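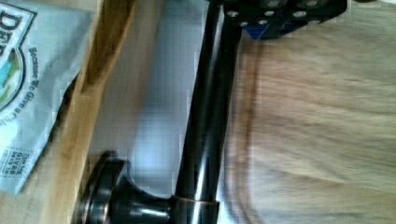 Vol. 3, p. 40

January, 6.15 a.m. Meter at 3426. Wrote it on the card before putting the kettle on, so that the overnight reading is a true one with no draw from the house. Same figure as at bedtime. The supply pipe under the drive is therefore sound, and the high bill from Rerna needs another explanation.

Elvia Becerra rang at eight from Hillmont. Her bill is up as well, by a similar share. She suspects the tariff band was changed in the autumn and has asked for the old sheet. I have mine in the Skomwood folder, filed under the wrong year — moved it.

Pressure test on the garden line next. Closed the stop valve, fitted the gauge to the outside tap, waited 40 minutes. Needle steady. Drained the line afterwards and left the tap open for the frost.
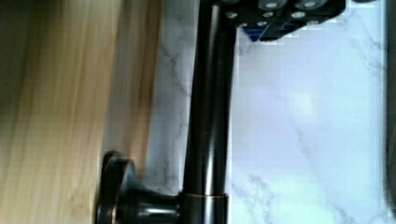

Hardness is the other matter. The test strip gave a higher band than last winter, and the softener has had no salt since Sarahí Cervantes topped it up. Scale shows first on dark metal. A kitchen tap in oil-rubbed bronze, with a near-black column and a thin line of lighter bronze round the collar, has to be wiped with a soft cloth and plain water only, as vinegar takes the finish off. Chrome can stand more. Ordered three bags of block salt from Ventura, delivery before noon tomorrow.

Still to do: lag the loft pipe, replace the washer on the cistern inlet, read the meter again at ten.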